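Oana Surdu answers the phone at seven in the morning with her coat already on. She is on her way to Hasia, she says, where the county keeps its old complaint files, and she'd love to talk as long as I don't mind the sound of stairs.

I don't mind at all. I've wanted this conversation since August, when Surdu and her colleague Toon Aerts put their index of police complaint records online and called it Womon. If you have ever tried to find out what became of a complaint against an officer in this county, you know why that got me so excited. You fill in a form, you wait, and you get a letter saying the matter was "addressed." Womon shows you what "addressed" meant.

"It's a very flexible word," Surdu says. "Sometimes it's a suspension. Sometimes it's a chat in a parking lot. We had one where it meant the officer had already retired."

The index covers 19 years of complaints and began with a single request. Surdu was working as a paralegal at Bretard, a small firm that takes on wrongful arrest cases, and one client remembered that the same deputy had stopped his brother. She asked for the deputy's file and got 200 pages, most of them blacked out.

"I was thrilled!" she says. "Everybody else in the office groaned, but I thought, look how much they forgot to cover up. They'd blacked out the names and left the badge numbers."

Aerts, who joins the call late from his car, wrote the software that matches those badge numbers to court dockets. He is quieter than Surdu and keeps steering me back to the cases, especially the Mwakyusa case, which most readers here will remember. A judge threw out the charges after three earlier complaints against the arresting officer came to light, all of them about searches with no witness present.

"Those complaints were sitting in a box," Aerts says. "The defense had asked for them twice. The county said there was nothing responsive to the request, and I do believe the clerk who wrote that. The boxes were filed by year and incident type, so if you asked by name, you got nothing."

So they built a way to ask by name. Defense lawyers use it now, and (this part delights me) so do a couple of prosecutors, who would like to hear about a shaky witness before the trial and not halfway through it.

I ask how two people with day jobs keep it going. Evenings, mostly, says Surdu. Dinner, dishes, then scanning until eleven.

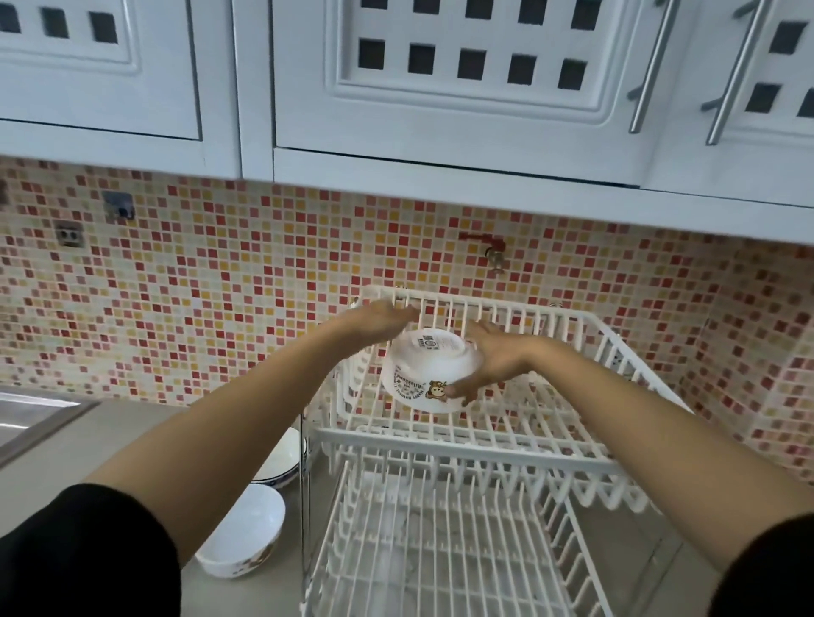
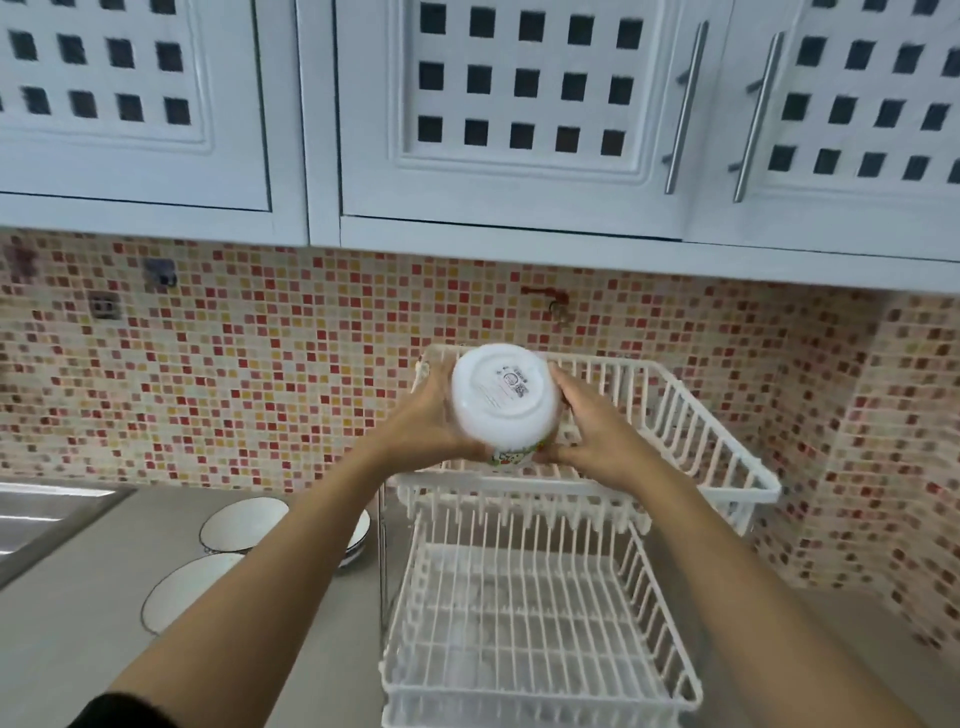 The next fight is over body camera footage. The county deletes it after three months unless somebody has flagged it, and a complaint can take longer than that just to get a number. Surdu wants the filing itself to stop the clock, automatically, on the day it comes in.

"It's one line in the policy," she says. "I've written the line. I've sent them the line!"

Aerts thinks the sheriff's office might go for it. The storage is cheap, he says, and the department has lost motions over missing video that it would rather have won. He has a meeting about it next month and plans to bring a printed list of every case where the footage was gone before anyone opened the complaint.

By now the stairs have stopped and I can hear a heavy door. Surdu has to hand in her phone at the records desk, so she gives me the short version of how people can help: if you filed a complaint and kept your copy, send it in, even if it's only the letter. Especially if it's only the letter. Then she says goodbye and goes in to look at boxes.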